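Gurkiden bin picking kit – review after roughly 800 hours

Posted in: Gear and software
Rating: 3.5 out of 5

Short version. Good software, average hardware, awful manual. If you already own an arm, worth a look. If you don't, go and sort that out first, the kit doesn't include one.

Been meaning to write this since April. Writing it on my lunch break so excuse the state of it.

What you get: overhead camera and bracket, small PC with the picking software on it, cable set, calibration board, a year of updates. What you don't get: arm, gripper, bin, stand, or any help with the safety side. We're a small returns and sorting outfit. Mixed stuff, mostly plastic, mostly light, no two loads the same. Wanted something that could clear a bin of odds and ends without us teaching it every single item.

Also looked at the Galtier one. Nicer box, nicer screens, but it wants a 3D model of every part. No use to us at all. If you make brackets all day, get the Galtier. And Wadham do a rental, which I liked the sound of until I read the contract. Minimum term was silly.

Setup. Allow two days. The quick start says an afternoon, no chance. Bracket went up fine. Calibration board is good and stiff. Then you hit page nine, where the manual tells you to "confirm tool center with previous value" and there is no previous value. Rang support. They answered in under ten minutes, to be fair, and the bloke knew his stuff. Turns out that page is from the old version. Still hasn't been fixed.

Cables. Take your time here. The supplied ones are about a metre shorter than I'd like and the loop at the wrist needs slack or the arm pulls up tight on the far corner moves. Retied ours three times. Buy your own ties, the ones in the bag are brittle.

Same goes for the bin. Clamp it. The software remembers where the walls are and if the bin creeps even a little you'll get refused picks all down one side, and no message telling you why. Lost most of a morning to that.

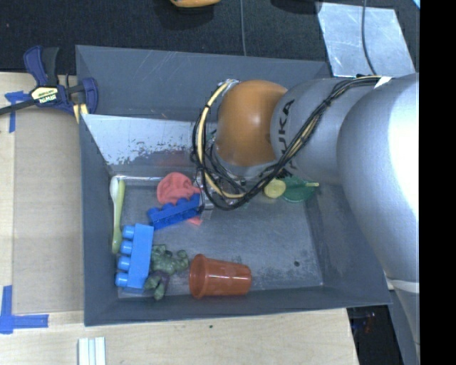
Test loads were whatever we had. Toy blocks, plastic cups, spoons, figures, that sort of thing. Did 2000 pick attempts all up over the trial, logged by the software, which keeps a decent record if you can find the export button (under Help, for some reason).

Chunky blocks – very good. Finds an edge, goes in, up it comes. Hardly thought about them after the first week.

Cups – good when they're lying on their side, poor when they're standing up and pushed into a corner. It goes for the rim every time, even when the wall's in the way.

Spoons and anything long and flat – the weak spot. Especially up against the wall of the bin. It will try, back off, try again from the same angle, back off. There's a setting called Nudge that pokes the item away from the wall first. Off by default. Turn it on. Huge difference.

Odd shapes, figures with arms and legs and so on – better than I expected. It doesn't know what they are and doesn't care, just looks for something to grab. Sometimes picks a foot. Fine by me.

Shiny things still confuse it. Anything with a mirror sort of finish and it starts seeing items that aren't there. Dull grey bin helps a lot, ours is scuffed to bits and works better than the new white one did.

Speed. Not fast. Nowhere near the sales video. It stops to think between picks and you can hear yourself getting older. Update in the middle of the trial did cut the pause down, so credit for that. Also broke the saved colour profiles, so less credit.

Gripper. We're running a plain two finger one from Rizzi, bought seperately. Gurkiden list it as supported and it is, mostly. Finger width has to be typed in by hand and it forgets it after a power cut. Write the number on the wall.

Things I'd want to know before buying:

Licence is per arm, not per site. Read that bit twice.
The camera really hates afternoon sun. We hung a sheet of black cloth behind the bin.
Spare bracket is 100 dollars plus freight. For a bent bit of steel.
Yearly renewal is $1277, and you loose the updates if you let it lapse but the kit keeps working.
No Mac version of the viewer.

Would I buy it again? Yeah, probably. It does the boring bins and frees up a person for the fiddly ones, and it's been switched on nearly every working day. Manual needs throwing out and starting over. Half a star off for that, half for the cables, half for the speed.

Will update if they fix page nine.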